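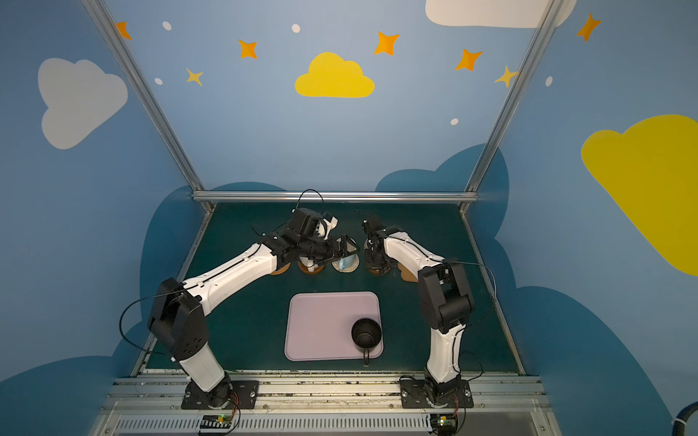 Đức Mạch thinks we should have started the hedge planting at Hitadham a month earlier and he may be right, the ground by the lower gate was waterlogged when the whips came and we lost days to it.

Projects > Neltmont Hedgerows > Progress reports

About Projects Reports Contact

Where we are. Planting done on both Hitadham fields, 3,000 whips in, mostly hawthorn and blackthorn with field maple and a bit of hazel. Target was 4,000. Rest go in at Neltmont once the fencing is finished, the plants are heeled in behind the barn and look fine so far.

Fencing – slow. Contractor pulled off for another job in February, back now. Two sides of the Neltmont field still open to sheep so no planting there yet. If it slips past March we hold the whips over to autumn and would need to talk to you about moving that part of the grant into next year.

Guards. Changed from plastic to the cardboard sort from Zuvier. Dearer, but no collecting up later. A few went soft in the January rain and have been swapped. Will check teh rest after the next wet spell.

Old hedge, top lane. Laying finished on the stretch we promised, six gaps filled. Brash is stacked at the field edge, not burnt, as agreed.

Training days. Four run, all full. People want one on billhook sharpening, can be done inside the existing budget I think.

Money. Underspent on plants, overspent on stakes and guards, the two nearly cancel. Ondrejka invoice for the mulch still not in, have chased twice. Spreadsheet to follow seperately.

Need from you: a yes or no on the hold-over for Neltmont, and whether the sign at the top lane still has to carry the old logo. Printer is waiting on that.

Next report after the fencing is signed off.

Neltmont Hedgerows | Contact the project office | Back to top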